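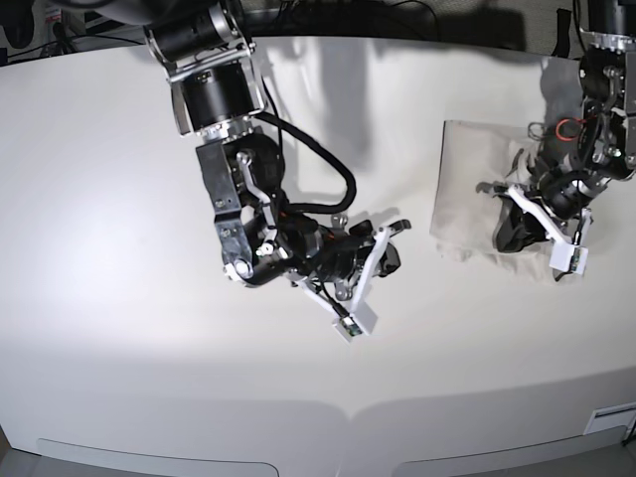
7 min read

My sister-in-law sent me a link in September with the subject line "this is so you". It was for a linen sheet set from a company called Sinunia, and it cost more than my first car's transmission. I am known in the family as a person who complains about bedding, so I suppose it was me, a bit.

I've had linen sheets before. I've had bamboo ones (which are rayon, read the tag), a flannel set that pilled inside a month, and plain cotton from a department store that closed. What I've never had is a straight answer about what makes one sheet better than another, and I've been asking for years.

Start with thread count. Everyone half knows by now that it's a swindle, but the number is still printed on every package in the biggest type they can fit. The Sinunia people have dropped it, to their credit, and then gone and replaced it with something worse, a "softness index". Their everyday sheet scores 79. Out of what? I wrote and asked. A cheerful reply came back telling me that 79 was a very high score. I wrote again and asked who gave it the score. I'm still waiting on that one.

Then there are the reviews. When I looked there were 2,717 of them, nearly all five stars, and I read far more than a grown man should. A great many were written by people who had owned the sheets for less than a week. "Can't wait to sleep in these!" is not a review of a sheet. I'd like to hear from somebody who has washed theirs every week for two years, has a dog, and has lost the bag it came in.

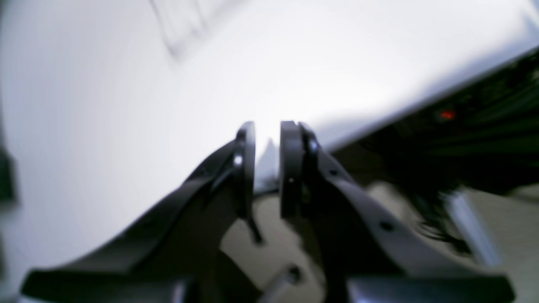 Slightly blurred, slightly open.

I did buy a set in the end, on sale, at 40 per cent off a price I doubt anyone has ever paid. My favourite part of the bedding trade is the permanent sale. Jadomby, the other big online outfit, has had a banner up saying "final hours" for as long as I've been paying attention. I checked it at seven in the morning and again before bed, and the final hours were holding up nicely.

The Sinunia sheets are fine. I want to be fair here. They're a good weight, the fitted one has a deep enough pocket for our mattress, and the elastic goes all the way around and not only at the corners. My wife likes the colour, which they call Driftgrass and which I would call green. But are they better than the cotton ones they replaced, by anything like the difference in price? I did a test of sorts. I put the old pillowcase on one pillow and the new one on the other and had my wife swap them while I was brushing my teeth. I guessed wrong the first night. I guessed right the second night, but by then I'd noticed the new one still smelled of the box.

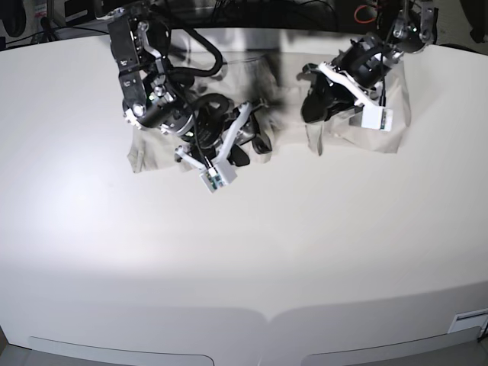
Linen has one honest drawback and the sellers have turned it into a virtue. It creases. It creases if you look at it. The catalogue word for this is "relaxed", or "lived-in", and every bed they show has been mussed up by a professional so that you'll feel all right about yours. I don't accept it. Spread a piece of light khaki fabric over a big smooth white table, crumple it, bunch a bit of it up in the air, and it's a crumpled cloth, and I have never once looked at a crumpled cloth and thought it deserved a premium. If the wrinkles are the selling point then my old sheets were luxury goods the whole time they sat in the hamper.

I put this to Orestis Vasilakis, who ran the dry cleaner's near us until he retired, and who washed other people's linens for 25 years. He was not much interested in my theory. His view is that most people ruin their sheets in the dryer and then blame the sheets. Too hot and too long, and too much stuff crammed in with them. He told me to stop using fabric softener, which I'd already stopped, and to take the linen out while it's still a little damp, which I hadn't tried. He also said he sleeps on polyester blend and has no complaints.

I've tried the damp thing since. It does help. You pull the sheet out early, give it a good snap, and hang it over a door or a rack or whatever you've got, and it dries a lot flatter than it does balled up inside a duvet cover. 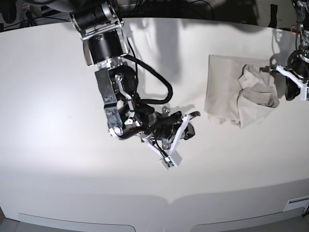

It also means you have a bedsheet hanging over a door for an evening, so it isn't free. In our place it's the bathroom door, and you have to part it like a theatre curtain to get in.

A couple of readers have asked about Baláž, the old mill name that's been brought back. I can't tell you whether it's any good, I've only handled a sample square the size of a coaster. What I can tell you is that the label says "designed in" one country and, on the back in smaller letters, "made in" another, and that the story on the website is entirely about the first one. There's a grandfather in it. There's always a grandfather. He may well have existed and cared a great deal about flax, but I don't see how that gets into a pillowcase woven long after he died somewhere he never went.

And Rukano, who keep mailing me, sell a subscription. For sheets. They send new ones on a schedule and you're meant to send the old ones back to be "renewed", and when I went looking for what renewed means I found a page with a drawing of a leaf. I'd be glad to hear from anyone who has been through a full cycle with them. I'd be gladder if you could tell me where the old ones go.

So if you're shopping, here's what I'd bother with. Measure your mattress, with the topper on, because the sizes printed on packages are optimistic. Feel the seams, if there's a shop near you that still lets you open one. Find the return policy before you find the colour chart, and see whether it lets you return a set that's been washed, since plenty don't and you can't learn a thing about a sheet until it's been through the wash. Ignore any number that doesn't come with a unit.

The linen set is on the bed now. The cotton set is in the cupboard, still with years left in it, and I'll be putting it back on when the nights get colder. If the softness index turns up in my inbox with an explanation attached I'll post it.

14 comments · 6 shares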